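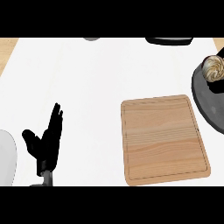 Visit report: Harries tableware works, Zusberg
2021-08-05
5 min read

The Harries works stands on the river side of Zusberg, ten minutes on foot from the railway station. It makes stoneware for hotels, canteens and hospitals. I went on behalf of Justside, which buys stoneware in bulk and has had a running argument with the works over warped oval plates since March. Heikki Riihimäki, the production manager, took me round. Chandrasekhar Nambiar from the kiln room joined us for the second half.

Body preparation

Clay arrives as dry powder in bulk bags and is mixed with water in a sunken tank at the north end. The slip is sieved, passed over magnets to remove iron, and pumped to filter presses. The press cakes go into a pug mill under vacuum. Riihimäki keeps the extruded clay under plastic overnight before it is used. He said the works had tried using it the same day to save floor space and had gone back to the old practice after one month, when the number of edge cracks rose.

Scrap from the forming shop is returned to the tank. The share of scrap in each batch is written on a board by the door. It had been filled in for every batch I could see, in three different hands.

Forming

Round plates are made on roller machines, where a heated head presses a disc of clay on to a spinning plaster mould. Oval ware cannot be made that way. It is pressed between two porous moulds, and the water is drawn off through the mould body by vacuum. The oval press is slower and needs more attention. The moulds have to be purged with air after each shift, and they lose suction as the pores fill with fine clay.

Uneven suction was the first suspect in the warping problem. Where one end of a plate gives up its water faster than the other, the clay there is denser, and the two ends then shrink by different amounts in the dryer and the kiln. The plate can look flat when it leaves the press and still rock on the table after firing. Riihimäki now tests each mould with a gauge before it goes back into service. Moulds that read low are cleaned once more and then scrapped.

Drying

The dryer is a long insulated chamber with shelves on a chain. Ware stays on the mould for the first 20 minutes and is then turned out and dried on boards. Boards for oval ware used to be the same as those for round ware, which left the ends of the larger plates without support. Wider boards were introduced in spring. They take up more of the chamber, and the dryer is now the slowest point on the oval line.

I asked to see the moisture records. They are kept on paper and copied into a spreadsheet once a week. Final moisture before glazing is held below one per cent. There were gaps in the sheet for the first half of March, which is the period from which most of our returned plates came. Riihimäki did not dispute this.

Glazing

Glaze is sprayed, with the plates turning on small heads in a booth. The foot is wiped on a wet sponge belt. Dark glazes are run at the end of the week so that the booth can be stripped down and washed before white ware goes through again. A matt dark grey is now the second best seller after white. It shows cutlery marks more than white does, and the works has changed the recipe twice to make the surface harder.

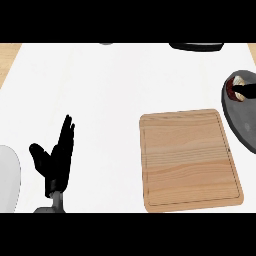 Oval plate in dark grey on a white table top.

Firing

Nambiar runs the kiln room. The main kiln is a gas-fired tunnel with a Vokia control unit fitted last year. Each car holds 216 side plates, or far fewer of the oval platters, which have to be set singly on flat batts. The batts are checked with a straight edge and turned over after every firing so that they do not sag in one direction. Worn batts were the second suspect for the warping, and Nambiar had a stack of rejected ones by the wall to show how far a bad batt can bend.

Cars leave the tunnel at below 200 degrees and stand in a bay until they can be unloaded by hand. Before the new control unit, the cooling zone was adjusted by opening and closing a damper on the roof. Nambiar said that the fast part of the cooling curve is now steadier at night, when the air drawn into the tunnel is colder. The damper is still in place and is still used when the unit is being serviced.

Sorting and test room

Finished ware is tapped, looked over under a strip light and placed on a flat stone slab. A feeler gauge is pushed under the rim of the foot. The limit for oval plates is tighter than it was, and 3 per cent of the last full run failed it. Rejected plates are sold as seconds from a shop at the gate or crushed and used as fill. The works does not refire them.

The test room does thermal shock, edge chipping, water absorption and dishwasher cycles. The chipping rig is a weighted pendulum, and its bearing was stiff on the day. I have asked for the calibration sheet to be sent on.

Points agreed

Mould suction readings for each oval batch will be sent with the delivery note. Plates from the March deliveries will be taken back without further sorting at our end. The works will send two trial cartons dried on the wider boards, marked separately from the normal stock.

Still open: who pays for the return freight, and whether the stacking ring on the largest size can be raised. Riihimäki wants to see our shelf spacing before he answers the second point. Drawings to follow from our side.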